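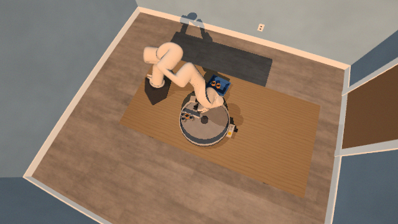 Unit 7: Sampling and weighing in small grain stores

Reading before the session: McAlister handbook, section on moisture and bulk density. Bring a calculator and the blank loss sheet.

7.1 Terms

A lot is the quantity of grain received under one delivery note. A primary sample is taken from one point in the lot. The primary samples are combined to give the bulk sample, and the bulk sample is divided to give the working sample. Moisture is stated on a wet basis throughout this unit unless marked otherwise.

7.2 Drawing the sample

Bagged grain is probed diagonally from the lower corner with the slot of the spear facing down. The spear is turned once inside the bag and withdrawn level. Loose grain is sampled at three depths. Grain from the spout of an auger is not accepted as a primary sample, as fines separate during the fall.

Lots of up to 80 bags are sampled as one unit. Larger lots are split and each part is given its own sheet.

7.3 Correcting weight for moisture

Let W be the received weight, m the received moisture and s the standard moisture, both in per cent. The corrected weight is

C = W × (100 − m) / (100 − s)

Worked case: W = 1453 kg, m = 16, s = 14. Then C = 1453 × 84 / 86 = 1419 kg to the nearest kilogram. The difference is water and is not entered as a storage loss.

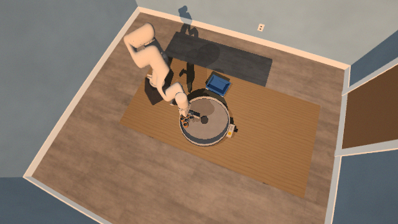
Uvard, July

Revision to 7.4. The text below replaces the paragraph on dividing in the earlier handout.

7.4 Dividing the bulk sample

Use the Wekix riffle divider where one is available. Pour across the full width of the hopper at an even rate. Repeat on one half until roughly 320 g remains. If the sample is divided by quartering, keep opposite quarters and remix before the next division.

7.5 Exercise

Using the Misum store records in the appendix, find the corrected weight of each lot at s = 14. State which lots should have been split under 7.2. Show working.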